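lab-equipment list archive
Home | Threads | Authors | Search | Previous | Next | Reply

Re: Handheld grippers, second round: what to put in the budget
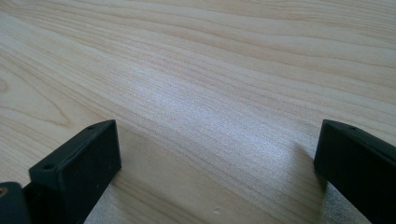 1. What we are asking for

Replies to Babita's message are further down, with her text quoted. First the short version for people who only need the list.

We want five more handheld grippers for the tabletop collection work, plus spare fingers, fasteners and one more charging shelf. The quote from Kikov comes to 1,131 per unit with the camera mount and the cable. Daltitz quoted lower on the bare unit but leaves out the mount, and their fingers use a different bolt pattern from ours, so none of our spares would fit. I have left Daltitz in the comparison sheet but I don't recommend them.

The request has to be in before the end of May. If it misses that, it goes into the next cycle and we keep sharing what we have through the summer.

2. Babita's message

On the list, Babita Srivastava wrote:

> I went through the draft and have a few questions before I
> sign off on it.
>
> The draft has 601 for spare fingers and hardware. Last time we
> put in almost nothing for spares and then bought them one pair
> at a time, with shipping on every order. I'd like to know if
> 601 is a real number or a guess.
>
> Why five units? We have three people collecting on most days.
>
> Have you thought about the tables? The Nillach room has the
> pale wood tops and they throw back a lot of light from the
> ceiling fixtures. If we are going to collect there every day I
> would like to see matte mats or some kind of cover in the
> budget, or else a decision that we don't need them.
>
> Last thing, can we get the printed fingers from Warraich
> instead of from the gripper vendor? They did the brackets for
> us and those were fine.
>
> Babita

3. Answers

Spares. 601 is a real number. It covers finger pairs, a bag of screws and a small box of brass threaded inserts, all priced from the current sheet and ordered together so we pay shipping once. It does not cover a replacement body. If a body breaks, that is a repair and comes out of the general line.

Number of units. Three people collect on most days, but two of the afternoon blocks overlap with training for new people, and they can't learn on a unit that is in use. Five new ones would let us put one on each table and keep one for training, and the old ones become backups. If the money is short, I would cut to four and keep the spares line whole. I would not cut spares to get a fifth unit.

Tables. You are right about the light. With the fingers open over bare wood there is a wide patch of glare between them and the grain is partly washed out. I don't have a measurement of how much this hurts, and I don't want to buy mats for the whole room on the strength of a look. Some of the tasks also call for a bare table, so covering everything would change the collection plan. I propose we buy mats for one table, collect the same task on that table and on a bare one, and have the people who do the training runs compare. I have added a single line for this, marked optional. Moving the tables out from under the fixtures costs nothing and I will try that first.

Wiping the tables down is already on the start-of-session sheet. No budget needed there.

Warraich. Yes for fingers, no for inserts. Their price on a printed pair is better than Kikov's, and they will match the black finish if we send them one of ours. They don't set inserts, so we would have to do that here. We have an iron and a tip for it. What I need from them before I change the line is a sample pair, because the screw holes have to land in the right place and the inner faces have to meet flat. I have asked for a lead time and have no answer yet.

4. What I left out

Tripods. We have enough.

A second workstation for checking uploads. It would help, but it belongs in the computing request and would get struck from this one anyway.

Carrying cases. The vendor's case is expensive and the tool only goes between two rooms. The padded bins are fine.

5. What I need from the list

If you run sessions in the Nillach room, please tell me which table is least used in the mornings, so the mat test can go there. If you have broken or worn fingers in a drawer, send me a count with the side (left or right) so I can check the spares line against it. Loose inserts and missing screws count too.

Babita, if the answer on the five units is enough for you, I will send the sheet up as it stands with the mats marked optional. If you would rather see it at four, tell me before then and I will change the total.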